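CLONUMSIDE QUARTERLY > Features > Work & Machines

The rule book that fits in a kitchen drawer

By Mhairi Sutherland

Nov 6, 2018

The first draft was 22 pages long and it lost its readers by page three. Annag Sutherland (no relation, though we have been asked twice) remembers handing it out and watching people turn straight to the back to see how much was left. The version in use now has six rules, printed in large type on a card you can wipe clean, and I have become a little obsessed with it.

The card belongs to Duvix, a small outfit that teaches robots to handle household things. People pick up dishes, jars and laundry with hand-held grippers, and what the grippers record becomes the lesson. Big factory machines have had their safety standards for decades, with fences and light curtains and lockout tags. A person at a dining table with a gripper in each hand has had much less to go on, and that gap is what the Duvix card tries to fill.

I love how plain it is. Rule one says to look at the screws before you start. Every fastener on the fingers gets a quick check with a driver, because a loose finger twists under load and the dish goes with it. Rule two is about the pads: wipe them, feel the ridges with your thumb, and swap them if they feel slick. Catriona Innes, who trains new operators, says the pad rule caused more grumbling than the other five put together, right up until people tried lifting a glazed bowl with a worn pair.

Rule three is my favorite. "Set the table like somebody lives there." Early sessions used bare gray boards and one object at a time, and the robots that learned from them were hopeless in a real home. So the rule now asks for patterned cloths, mixed dishes, small stacks, shiny metal beside china, and ordinary clutter in the background. It has a limit, too – nothing goes on the table that the owner would be sad to lose.

The bowl argument

Rule four covers anything wide enough to need two grippers, and it took from March until the end of summer to agree on. Ruaridh Munro wanted both grips placed before any lift, every time. Isla MacBrayne thought that would teach robots to be stiff and slow, and she had 200 recordings to argue from. They settled it over a long afternoon of picking up mixing bowls. The wording they landed on: one finger inside the wall, one outside, the second gripper closed on the rim before the bowl leaves the cloth, and no sliding it into its neighbors.

Watching somebody follow it well is a real pleasure. The hands slow down just before contact, and there's a tiny pause while the second jaw closes. A steel bowl is a tough customer, all curve and glare, and I found myself holding my breath over a piece of kitchenware.
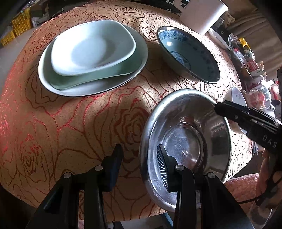

Rules five and six

The last two are about people. Rule five sets a break after every 22 minutes of gripping, and the clock does not stop for "just one more." Wrists get tired before their owners notice. I tried a full stretch myself and was very glad of the bell.

Rule six says that a bad take stays in the log. If a dish slips, the operator marks it and writes a line about what happened, and no one gets told off. Of the 439 takes in the last batch I looked at, roughly one in ten carried a note, and they make wonderful reading. "Let go too early." "Cloth came with it." "Sneezed."

Innes reads every one of them. Two have already led to changes on the card, and a third, about handles, is being tried out at the Diltum workshop this winter. Munro and MacBrayne are on opposite sides of it again.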